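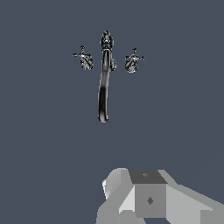

本页最后修改于：2022年9月20日

工单 605：三件式水龙头模型在仿真中悬空，把手无法旋转
产品：Skulleo 仿真套件（试用许可）
组件：Farkusine 卫浴物体包
提交方：Abbasi 实验室
状态：等待客户确认

问题说明（客户）

您好。我们八月开始试用 Skulleo，目的是评估它是否适合做拧开和关闭水龙头的训练。中文不是我的母语，如果有写得不清楚的地方，请直接问我。

我们从 Farkusine 物体包里载入了三件式水龙头，一个出水管，两个十字把手。载入没有报错。但是三个零件都浮在蓝灰色的平面前面，没有水盆，也没有台面。夹爪在画面下方，离出水管还有很大一段距离。另外，把手的底座表面有很多黑白的噪点，看起来像低分辨率的贴图。出水管本身的反光是比较正常的。

我的问题有两个：
一，台面应该由物体包提供，还是需要我们自己添加？
二，为什么给把手施加力矩以后，关节角度一直是零？

已经试过的做法：重新安装物体包，结果一样。换另一台电脑，结果一样。把仿真步数从默认值改到 900，结果也一样。删除缓存文件夹以后，第一次载入变慢，其他没有变化。

回复（Skilau 技术支持）

感谢您写得这样详细。先回答第一个问题：水龙头在物体包里是独立物体，不附带台面。请在场景文件中添加一个支撑物体，再把水龙头的父节点设为该物体。套件里有一个带三个孔位的台面模板，可以直接使用。

关于第二个问题，请把载入日志从开头到“关节初始化”这一段发给我们。请同时告诉我们物体包的版本号。

关于噪点：把手的面很小，反射强，在低渲染分辨率下容易出现这种情况。请把渲染设置里的采样数改为 6 再试一次。这个设置只影响图像，不影响物理计算。

补充（客户）

日志已经上传。物体包是试用许可自动下载的版本，在菜单里我没有找到版本号，只在日志第一行看到“preview”这个词。

台面已经按照您的说明添加，现在三个零件的位置是正确的。我想提一个小建议：这一步在安装手册里没有写，我是读了您的回复才知道的。采样数改为 6 以后噪点减少了，但是每一帧的时间变长，对我们的训练来说有一点慢。请问能不能只在保存图像的时候使用这个设置？

关节角度仍然是零。

回复（Skilau 技术支持）

日志里可以看到原因。预览版中两个把手的关节类型被写成“固定”，所以力矩没有作用。请按下面的顺序处理：

1. 关闭仿真程序。
2. 打开物体包目录下的关节配置文件。
3. 找到左把手和右把手两个条目，把类型从“固定”改为“旋转”。
4. 填写角度上限和下限。如果留空，程序会再次当作固定关节处理。
5. 保存，重新载入场景。

采样数可以分开设置。请在“输出”一栏勾选“仅用于保存”，训练时程序会使用默认值。

手册的问题已经转给文档组。

补充（客户）

谢谢。按照步骤修改以后，左把手可以旋转了。右把手也可以旋转，但是方向和我预想的相反，我还不确定是不是我的坐标轴写错了。我先检查自己的脚本，请暂时不要关闭工单。

“仅用于保存”的选项已经找到，训练速度恢复了。

还有一件事想问：试用许可到期以后，我们自己修改过的配置文件能不能继续在正式版里使用？如果需要重新填写，我们想提前安排时间。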